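Clindeo gripper pads, 30 sessions in
Posted Aug 21, 2024

Our robotics club bought a set of Clindeo pads in January for the two-arm bench, and I've been meaning to write them up ever since.
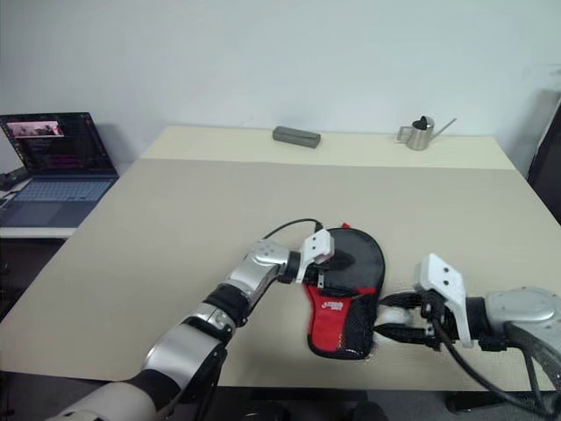
They cost us $137 with shipping, and I'd pay it again (grudgingly!). The old Irel ones went shiny and slippery after a few weeks, so fabric was a nightmare for the students. These grab cloth, zips, soft cases, pretty much whatever the kids drag in from home. Swapping them is fiddly though, and the instructions are tiny – bring your glasses. Black is the only colour, too.

Four stars from me. I'd order a spare set before comp season.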